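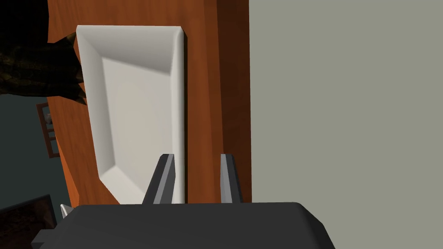 View past the gripper toward a white tray on a simulated tabletop, from the Budico demonstration set.

Budico is a collection of recorded demonstrations used to train robot control policies in simulation. It is made up of short episodes in which a two-armed robot handles everyday items on a desk in a furnished room, all of it computer-rendered. The collection was built on the Prullel simulator and is used mainly for imitation learning, where a policy is fitted to recorded pairs of observations and actions. The name covers both the recordings and the small set of tools needed to play them back.

Background

Learning from demonstration depends on having enough examples of a task being done, and on those examples differing from one another in useful ways. Collecting them on a physical robot is slow. The hardware has to be supervised, objects have to be put back by hand after each attempt, and a dropped item can end a session early. A simulator removes most of these costs. The desk can be reset in a moment, and the position of every object is known exactly at each time step.

The first Budico episodes were recorded at the Suksawat laboratory as a test of the teleoperation software. They covered a single room and were meant to be thrown away. The group kept them after a policy trained on them did better than expected on new tray positions, and recording was started again in February with a fixed procedure.

Collection

Episodes are recorded by teleoperation. An operator moves a pair of hand controllers, and the simulator maps the motion of each controller to one of the robot's arms. Opening and closing of the grippers is set by a trigger. The operator works in sessions of 31 episodes, followed by a break. Longer sessions were tried, but the motions became less careful toward the end and more of the recordings had to be dropped.

At the start of each episode the simulator places the objects in slightly different positions and shows the operator a written instruction, such as "move the tray to the other end of the desk." The instruction is stored with the episode. Wordings vary on purpose, and the same task may be described in eight different ways across the collection.

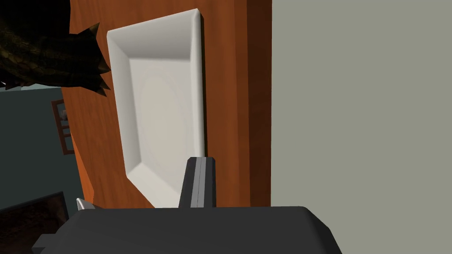
Each episode is stored as a series of time steps. A step holds the rendered camera views, the joint angles of both arms, the gripper openings and the command sent by the operator. Camera views are not saved during the live session. The simulator saves only the state, and the images are rendered afterward in a separate pass. This keeps the live session responsive, and it also means the same motion can be rendered again with other lighting or textures without asking an operator to repeat it.

Views taken close to the gripper are useful during the last part of a reach, when the fingers are near the object and small errors matter most. They have the drawback that the gripper itself can cover part of the target. Wider views show how the arms and furniture are arranged but give less detail at the point of contact. Most policies trained on Budico take both kinds as input.

Review and filtering

After a session, every episode is replayed from its saved state and checked. Episodes are rejected if the instruction was not carried out, if an object passed through another because of a physics error, or if the arms stayed still for a long time before the first motion. Pauses at the beginning are a known problem in imitation learning, as a policy may copy them and fail to start at all.

Failed attempts followed by a recovery are kept – a grasp that slips and is tried again, for instance. They are marked with a separate label so that users can leave them out.
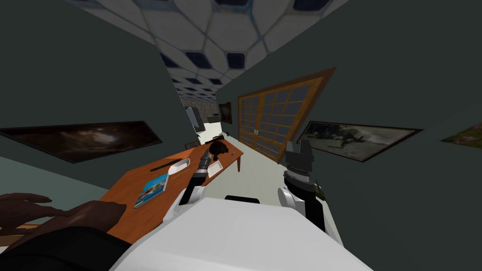
Wide view of the room, with both robot arms and the desk carrying two white trays.

Scenes and objects

The rooms in Budico are furnished well beyond what the tasks require. Walls carry framed pictures, and items that play no part in the instruction may be left on the desk as distractors. A policy trained only on bare surfaces tends to perform poorly once other things come into view.

Shallow trays appear in many of the tasks. They are hard to pick up from a flat surface, and a raised rim offers only a narrow place to grip. White trays also have little surface detail, so a policy has to rely on shading and outline to judge where the edge lies.

Use and limitations

Budico has been used as a starting point for policies that are later adjusted with a small number of recordings from real robots. The Plolell toolkit includes a loader for it. Contact and friction are simplified in the simulator, and tasks that depend on soft or flexible materials are not included. All episodes were recorded by two operators, and their habits can be seen in the data – both tend to approach objects from above, even where a sideways reach would be shorter.

See also

Imitation learning
Teleoperation
Domain randomization
Prullel (simulator)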